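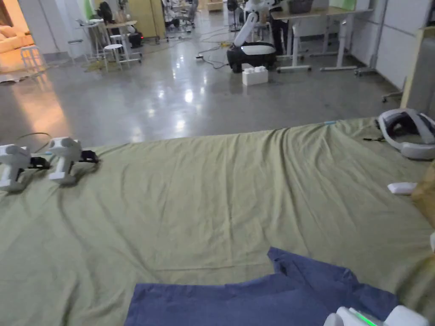 Cloth tracking software is easily confused by its own background, so choose the sheet before you touch any setting. It should be plain and in one color. Wrinkles are no problem if the mask threshold is above 12. On the olive green sheet, a folded dark blue cloth is a good first item. Save the mask, then start the planner. We use Kurian at Trevine, with the step limit set to 200.

For jeans, plan from a corner. Give the planner one grasp point per hand and let it wait about 60 milliseconds before the lift command. 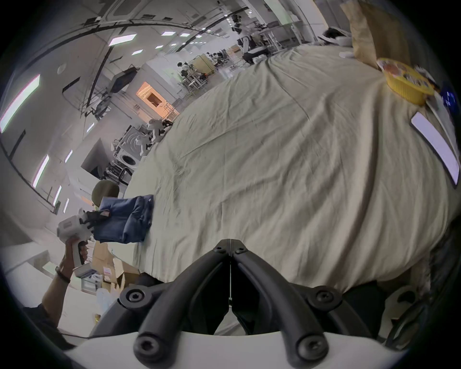
A reader, Lindlow, writes that the wait should be longer for heavy denim, and that old log files must be deleted before each new plan.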